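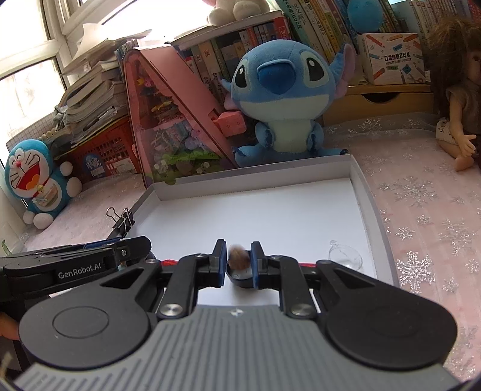 Small round container in the box, pink tablecloth

Disska Home Cooks mailing list
Re: cutting the salt in bean soup without losing the taste
From: Themba Masilela
October 2023

Chantelle passed your message on to me, as I make most of the soup in our house. I went down this road in August when my doctor told me to watch my sodium, so I have some answers and one or two guesses.

Sipho Mokgethi wrote:

> I make a big pot of white bean soup to take to work, and I use the
> Ondier vegetable stock powder because it is quick. I finally read the
> label and worked it out at 952 mg of sodium a bowl, before I add any
> salt of my own. I tried leaving the powder out and using plain water.
> It tasted like dishwater with beans in it. My wife would not finish
> hers. Is there a middle way? I don't want to spend all evening making
> stock from bones. Also, do canned beans matter much, or is it all the
> powder?
>
> Sipho

The middle way that worked for me was to use a quarter of the powder and put the work into the onions. Cut up 2 large onions and cook them in olive oil on low heat until they are properly brown. That takes around half an hour and you can't hurry it. I used to give them five minutes and wonder why the soup was flat. Add the celery and carrot, and after that a spoonful of tomato paste. Let the paste darken on the bottom of the pot before the water goes in.

If you have the rind from a piece of hard cheese, drop it in while the soup simmers. It does have salt in it, so leave it out if your limit is strict. Dried mushrooms do a similar job with almost no sodium. Soak a small handful in hot water and pour in the soaking water too, except the gritty bit at the end.

Lemon juice goes in last, off the heat. Start with a teaspoon and taste. I was reaching for salt when what the pot needed was something sour. Red wine vinegar is fine too, but go easy on it.

On the beans: yes, canned ones matter. Drain and rinse them well under the tap, or buy the kind with no salt added. Dried beans are cheaper and I think they taste better. I soak mine for 8 hours and cook them with a bay leaf and half a head of garlic. Keep the cooking water and use it for the soup. It is thick and has plenty of flavor. You can freeze the beans in it.

Bok-nam Heo on this list once suggested mashing a cup of the beans and stirring them back in. I do that every time now. A thicker soup seems to need less seasoning, though I can't tell you why.

Give it a couple of weeks before you decide. The first pot tasted weak to me. By the end of the month the old version was too salty, and so was the bread from the store.

If your doctor gave you a number to stay under, go by that and not by me.

Themba

Share this message (2)

Comments

Dumisani Modise
Agree on the onions. I do a big batch and freeze them in an ice cube tray.

Nedelcu
Does the dried mushroom trick work with lentils? My kids won't eat mushrooms they can see.

Themba Masilela
Yes. Chop them very small, or just use the soaking water and leave the mushrooms out.

Sipho Mokgethi
Made it last night with the lemon. She had seconds. Thanks.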